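Destholm Task Software: Frequently Asked Questions

Destholm is the control and planning layer we use for computer assembly and disassembly work: memory modules, processors, socket hardware, connectors. It runs on a PC next to the robot and talks to the arm, the gripper and the cameras. These questions come mostly from people setting up a cell for the first time. Installation problems have their own page.

Desktop computers on the bench, wrist and fixed cameras
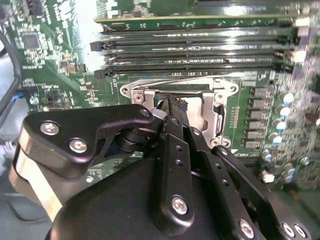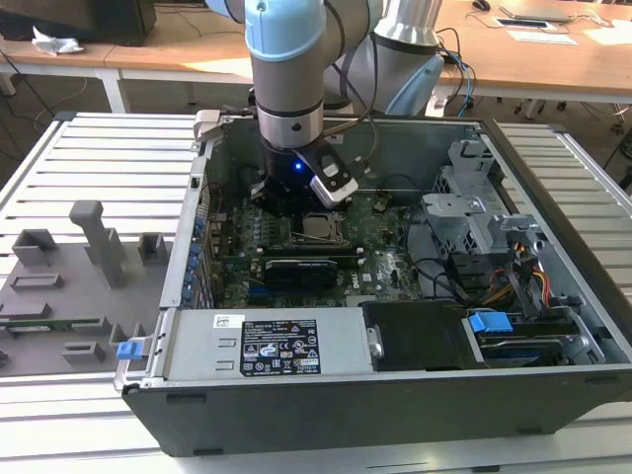
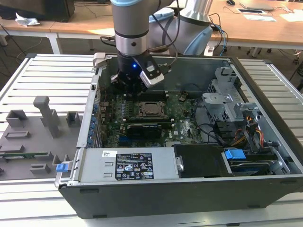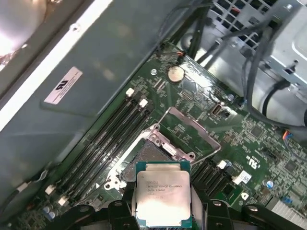 What does Destholm do, and what does it leave to the arm controller?

Destholm decides where the gripper should go, how fast, and what to do when the contact forces don't match the plan. The arm controller still closes the joint loops and enforces its own safety limits. We never override those. If the controller stops the arm, Destholm logs the stop and waits for a person to clear it.

Which cameras do I need?

You need one wrist camera and one fixed camera. The fixed camera finds the case and the fixture plate and gives a coarse pose for the motherboard. The wrist camera takes over for the last part of the approach. You can add a second fixed camera, but the planner will only use it to check for cables in the path.

Can I run with the wrist camera alone?

Yes, for jobs where the board is clamped in a known position. Set coarse_source to "fixture" and enter the board pose by hand. If the case gets bumped you will have to enter it again.

How is the socket located?

The perception module, Wanier, fits a template to the metal frame around the socket and to the mounting holes. It was trained on 541 labeled boards, with another 699 generated by rendering. Boards with a socket cover still in place are handled as a separate class. If the fit score is too low, Wanier returns no pose at all, and the task stops before the descent.

Shiny metal gives me bad poses. What should I change?

Start with the lights. Overhead lamps reflect off the load plate and the plastic of the memory slots, and the edge detector picks up the reflection. Turn the lamp or put a diffuser on it. After that, lock the exposure on the wrist camera. Auto exposure shifts as the gripper gets close to the board and the pose will drift with it. Changing the detector thresholds should come last, and we'd ask you to send us a recording first.

Does it read the markings on a processor?

It can. The text reader is off by default and adds a pause at the pick. It compares what it reads with the part name in the job file. It does not use the text to work out orientation. Orientation comes from the outline of the package and the key notches, so a part with a worn label can still be placed.

How does the insertion step work?

For processors, the arm moves to a hover pose, takes a new wrist image, corrects, and goes straight down at low speed until it sees contact. There is no search pattern. Socket pins bend easily and sliding the part around on top of them is a bad idea. If contact comes too early, the arm backs off along the same line and the task reports a height fault.

For memory modules a small search is allowed, along the length of the slot only. The module is then pressed in until the force profile matches the one stored for that slot type.

What happens when a grasp fails?

The gripper width is checked after every close. If it is outside the expected range, the arm returns to the fixture plate and tries again, up to 2 times. After that the task ends and the part is marked as missing. You can change the limit, but a grasp that keeps failing usually means the fixture pose is off.

How do I describe the fixture plate?

Each plate has a short text file listing its slots, blocks and posts, with a position and a part type for each. Posts need a height as well. The planner treats anything with a height as an obstacle — leave it out and the arm will plan straight through it. Plates designed in Dravham can export this file directly.

Do cables count as obstacles?

Partly. Loose cables inside the case are detected as a region to avoid, without any attempt to model each wire. The region is padded, and in a crowded case the padding can leave no path to the board. You'll get a NO_PATH error naming the region. Tie the cables back, or reduce cable_margin in small steps.

Can I replay a run?

Every run is saved with joint positions, forces, gripper width and all camera streams on one clock. The Rutherford viewer opens these files and lets you step through them side by side. You can also feed a recording back into Wanier to test new settings without moving the arm. Force data is replayed for viewing only.

How often should I recalibrate?

Run the hand-eye check every Monday, and any time the wrist camera has been touched. The check uses 6 poses and prints the error for each one. One bad pose is often a lighting problem. If they are all off in the same direction, the camera mount has moved and you need the full calibration.

Is there a simulator?

There is one for motion and collision checking. It does not simulate contact well enough for insertion, so force thresholds have to be tuned on the real machine. Start with the stored profile and a scrap board.

Why did my job files stop loading after the October release?

The socket field now takes a type name where it used to take a number. Run the convert_jobs script on the folder. It writes new files beside the old ones and leaves the old ones alone.

Who do I contact about a fault?

Faizal Tarigan looks after the planner and the insertion code. Attach the run file and your job file to the report, and say whether the fault happens on every run or only now and then. Screenshots of the error are fine as an extra, but the run file is the part we need.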